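Yellow dusters: fold or stuff?
Household & Laundry > Cloths

tostham_gwen
Posts: 2,917
9/24/23
My other half stuffs clean dusters in the drawer like he's hiding evidence. I fold mine in quarters. Nine years of this. Who is right?

Ikhsan P
Stuff. It's a cloth whose whole career is touching dirt. Ironing next, is it?

adjoa_o
Fold, obviously. A stuffed drawer doesn't shut, and then you're the person with the drawer that doesn't shut.

Ikhsan P
Mine shuts if you lean on it.

margarida_s
Thirds, then once across. Quarters leave a fat corner and the pile leans over by the second week.
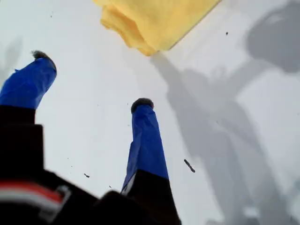 Folding only pays off if you've got a decent flat surface to do it on, and the arm of the sofa doesn't count. I use a plain white top. Pale yellow barely shows up against cream or pine, but on white you can see where the edges are, even with a soft one like mine that goes into loose folds the moment you pick it up. Lay it out, smooth it from the middle, then fold.

tostham_gwen
Thirds?? I came here for support.

Ikhsan P
"Smooth it from the middle." It's a duster, Margarida.

adjoa_o
Tried thirds on a pack of Koswood ones just now. Annoyingly neat. Still think quarters are quicker if you've got a big wash to get through.

margarida_s
Quicker to fall over – yes.

tostham_gwen
He's read the thread and says Ikhsan is the only sensible person on it. The drawer is currently stuck.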